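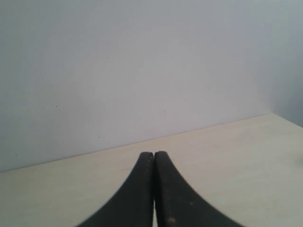

Work package 2: learning a grasp from wrist camera views

Progress to the end of December

The Skakham arm now has 827 usable demonstrations recorded through the wrist camera. Each one begins with the black fingers nearly closed over the bare pale table, so the policy has the same view to start from. We had planned to begin from random poses, but the Zomine baseline drifted towards the wall in too many runs and we dropped the idea.

Training for 3,000 steps on the fixed-start set took 9 hours. The Sitthichai test objects have not been tried yet.

Problems

Plain walls and a plain table give the depth estimate little to work with. We are testing a printed mat.

Next period

Run both start conditions on the Terkasero bench and report grasp success for each. We ask to move two weeks of machine time forward to cover this.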